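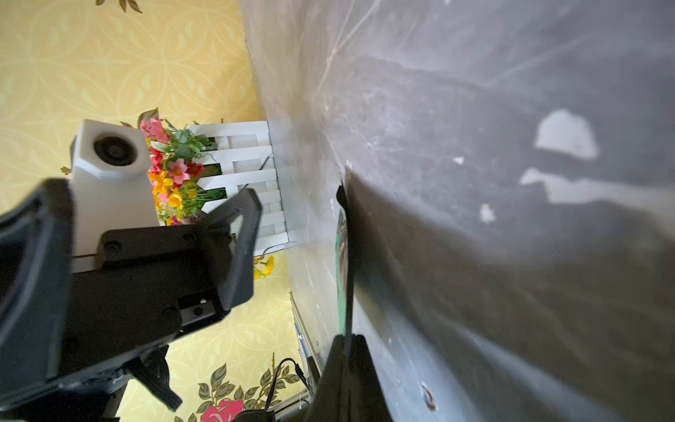
Can the Drasden fingers go on the wrist without redoing the hand-eye calibration?

Only if the camera bracket stays bolted down. If either bracket screw has been loosened, rerun the full routine before taking any numbers.

October 2020, gripper comparison, notebook 2

Swapped the Rathjen fingers for the Drasden set this morning. Same arm, same controller, same wrist camera. Firmware not touched. Zoila Zapata did the swap, I ran the trials. Bracket screws left alone, so the old calibration was kept. Checked it against the corner target: same offset as last time within what I can read off the screen.

Backdrop is the yellow wallpaper with the white lattice fence and the artificial flowers. Gray surface as before, scratches and all. Light patches on the gray move during the day and the exposure follows them. Locked exposure after the first set. First set thrown out.

Protocol, same as for the Rathjen:
40 grasps per object, fixed start pose
100 mm/s approach, halved for the last stretch
Force limit at the controller default
Success = held through the lift and the wrist turn, released within tolerance
Slips logged separately from misses

Thin panel, edge grasp. Drasden better. The ribbed face holds on the edge where the Rathjen pads let it rotate. No slips after the wrist turn. Three misses, all on approach, all with the upper finger landing short. Suspect the tip length in the config is still the Rathjen value. Thịnh Tăng to check.

Later: it was. Tip length corrected and the set repeated. One miss. Keeping both sets in the log, second one marked.

Flower stems, single. Worse than Rathjen. The tapered tip gets between stems without trouble but the closing force reading is noisy at small openings and the controller calls contact too early. Stem drops on lift. Raised the contact threshold two steps and it got better, but then the petals get crushed when the approach is off. Not a fair comparison until the threshold is the same for both sets. Put it back to default.

White block with the round opening, grasp across the sides. No difference I would defend. The chamfers help either finger center itself.

Camera view. The upper finger takes up more of the image than the Rathjen did. With the wrist rolled ninety degrees the finger and housing cover a good part of the left side, and the lower finger is out of focus close in. The detector still finds the fence. It lost the small yellow flowers near the fingertip in the last stretch before contact on most runs. Options are a longer standoff on the bracket or a mask in the preprocessing. I prefer the mask. Zoila prefers the bracket. The bracket means a new calibration.

Cable. The loop of black cable near the wallpaper needs tying back before anyone runs the low approaches. Did not snag today.

Timing. Close command to contact flag is slower than with the Rathjen on the same opening. Logged at 1,000 Hz from the controller side, so the delay is not in the logger. Could be finger mass, could be the filter. Run it once with the filter off.

Total rows in the log after removing the bad set: 388. This includes the aborted ones, filter on the status column before plotting.

To do
Repeat stems with matched threshold on both finger sets
Mask for the finger region, try on recorded data first
Tip length into the tool file so it changes with the tool
Ask Ukport about spare mounting blocks, last order from them was in January
Garkine pads: not mounted yet, adapter holes do not line up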